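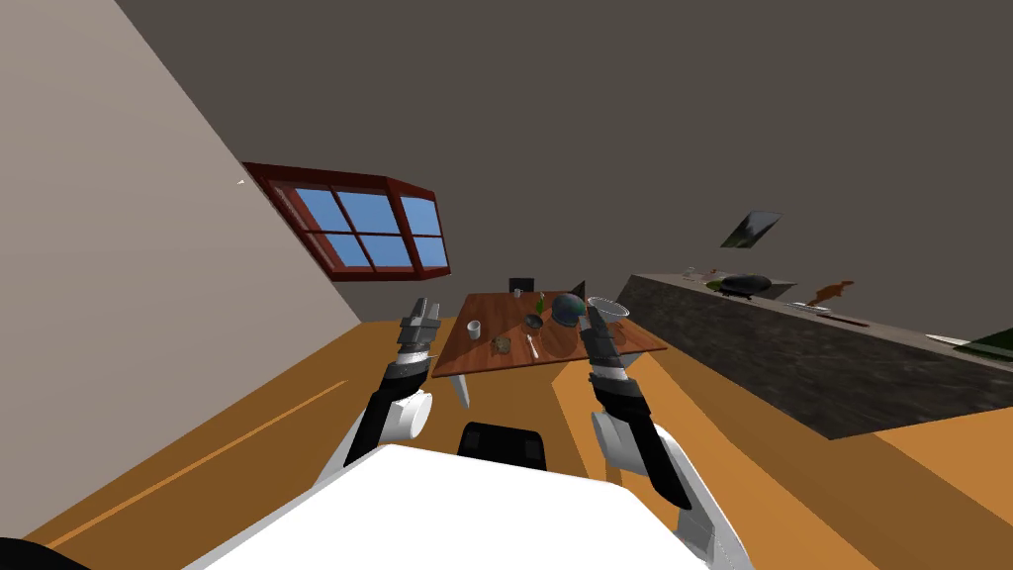 TENDELSTEAD — Owners of older homes in Tendelstead can now ask the town to pay a part of the cost when they repair their wooden windows. The new support was opened this month and gives up to $300 for each window, with a limit of two windows for one home in the first round. It is meant for frames which are divided into smaller panes, like the reddish-brown one with its six blue panes, and not for windows made of one large sheet of glass. The town will take applications until the end of July, or until the money is finished.

The support was asked for by residents of the Grønli district, where most of the houses still have wooden frames. Many of them were painted shut years ago. Others have putty that is falling out, so that the glass moves when a truck passes on the main road. In the past the only help from the town was for complete replacement, and people who wished to keep the old frames had to pay everything themselves.

Zawadi Mushi has worked in the town's housing office for nine years and prepared the new rules. She said that the office received the same question again and again from the same streets.

"People called and asked, can I get help to repair? And I had to answer no, but you can get help to throw it away," Mushi said. "It was difficult to explain this, and after some time I did not want to explain it anymore."

Before the rules were written, her office visited 52 homes in the district in the cold months. The visitors checked whether the windows could open and close, and where the air came in. In 60 percent of the homes the largest draft came from the space around the frame and did not come through the glass or the wood itself. This kind of gap can often be closed in one working day with new sealing strip and some careful work on the hinges.

Upendo Were lives on the upper floor of one of the visited houses together with her mother. She had already received a price for new windows and was planning to borrow the money.

"I thought the windows were the problem, and the windows were fine," Were said. "It was the wall next to them. You could put your hand there in January and feel it."

She has applied for support for the two windows in the kitchen. The window in her mother's bedroom will have to wait for a later round, and for this one she has bought heavy curtains.

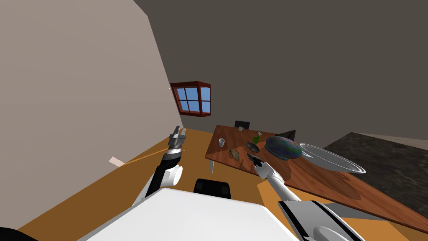
A tall wall in a light beige, with a wooden floor. Gaps between wall and frame are also covered by the support.

The rules say that the work must be done by a person on the town's list, or by the owner if the owner has attended the evening course. The course is free and is held in the old fire station at 6:30 p.m. It teaches how to take out a pane, clean the wood, put in new putty and paint without closing the window forever. Participants can bring one small frame from home. Glass cutting is shown by the teacher only.

Maritza Ñahui, a carpenter, teaches the course and is also on the list. She thinks that the most important part for a beginner is to wait. New putty must get a skin before it is painted, and this takes longer than most people would like, especially in damp weather.

"They come back the next morning with the brush," she said. "I tell them, go and do something else. Wash the car."

Ñahui also asks owners to be careful with old paint, which can contain lead. Scraping and dry sanding should not be done before the paint has been tested. The housing office lends out test kits at no cost, and a positive test means that the work must go to somebody with the right training. In this case the owner can ask for a higher amount, but the office has not yet decided how much it will be. Mushi expects that this will be settled before the first payments are made.

Not everyone in the district is satisfied. Mwajuma Makori rents out the lower floor of her house and said that the limit of two windows is too low for a building with tenants. Her house has windows on all four sides, and the ones to the north are in the worst condition. She would prefer a sum for the whole building, which the owner could use where it is needed most.

"If I repair two, then my tenant asks why not the others, and she is right," Makori said.

Mushi agreed that the limit is low. She said that it was chosen so that more homes could be helped in the first round, and that it can be changed when the office has seen how many people apply. Buildings with more than one household may send one application for each household, and this was not clear in the first version of the form. A corrected form is now available at the town hall and in the library.

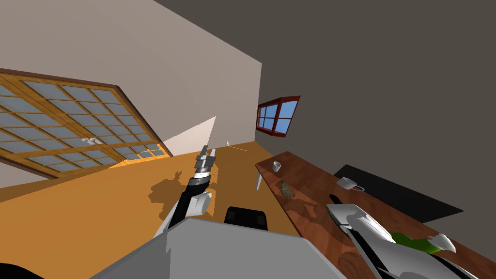 A large wooden-framed door or window with pale panes. Doors of this type will not be included until the second round.

Doors with glass have been another subject of discussion. Several residents wanted them to be included from the start, among them Mwanahawa Simiyu, whose living room has a wide glazed door to the garden. The door stands in a frame that has become crooked, and in wet weeks it cannot be moved by one person. Under the present rules she can receive nothing for it. The office answered that doors are more expensive to repair and that it needs better knowledge of the prices. Owners who want their doors to be considered later can already write this on the form, in the open field on the last page.

Owners who cannot pay their own share at once may apply for a small loan through Gronance, a local lender, which has made an agreement with the town. The loan can be used only for work that has been approved, and it is paid out directly to the carpenter. It must be paid back within two years. It is not necessary to take the loan in order to receive the support.

Applications must include one picture of each window from the inside and one from the outside, the width and height of the frame, and a written price from the person who will do the work. Owners who have attended the course should add a list of materials in place of the price. Work that started before the application was approved cannot be paid for.

The housing office answers questions by telephone in the mornings, between 9 a.m. and noon. Help with the form is also given at the library, in English, Spanish and Swahili. The next evening course is already full, but there is a waiting list, and Ñahui said that she will hold one more course before the summer break if enough people put their names on it.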